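Stop Picking Your Gripper in the Simulator

12 May 2019
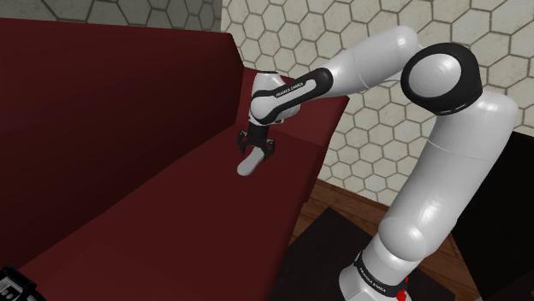 So we did the comparison everyone does. Two grippers, same simulated arm, same living room, same sofa. Plain parallel fingers against the Damov three-finger hand. 128 tries each. The Damov won by 16 and the slide went up and people at Widirton started talking about purchase orders.

I think that's a mistake. Not a small one.

A rendered sofa doesn't sag. Ours is flat planes with a color on them. Real cushions give way, the finger pads sink in, the small thing you wanted rolls into the crease and now you're digging for it. I've watched a hand with a perfect score in sim spend a whole afternoon pinching fabric.

And friction. We picked a number. Somebody always picks a number. Change it a little and the two grippers swap places, I tried it, took 32 runs to see teh ranking flip. What did we learn then? We learned the number.

Dima Zein says sim is for the arm and the controller, and I've come around to that. Reach, joint limits, does the elbow swing into the wall. Great for that. Cheap, fast, run it overnight. The Tveit controller looked jerky in there and it was jerky on the bench too. Fine. Trust it for motion.

But fingers? Buy the cheap pair, borrow the expensive one, get a secondhand couch. Eight objects. Do it by hand for a week and write down every drop. Its boring. It will also save you the price of a hand you didnt need.

Going back to the bench now.

14 shares | 3 comments

Cheuk-hei Kan: Disagree on friction. Randomize it and you get a spread, then compare the spreads. One fixed value is on you.

gramstead_lab: ok but who is paying for the week

Dima Zein: I said "mostly" for the arm. Mostly!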